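Spent the evening in Furngate's new spatial mixing plugin and I have thoughts. Mostly good ones!

First up, the panner. You drag a sound up over your head and it stays put when you switch to headphones. My old setup smeared anything above ear level, so I'm pretty happy.

I ran a 17 track session (church choir, recorded in Trutville back in September) and my laptop only choked once – when I opened 4 reverbs at the same time. My fault.
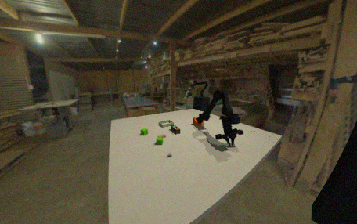 Black arm, white table, workshop render.

The meters are tiny though. I had to lean in to read the height channels, and there's no way to resize them. Please, Furngate, bigger meters.

Presets are hit or miss. "Partington Hall" is gorgeous on voices. The other 3 halls sound like a parking garage to me.

Next I want to try it with the Fakmont interface and see if the delay drops any. Will post numbers when I have them.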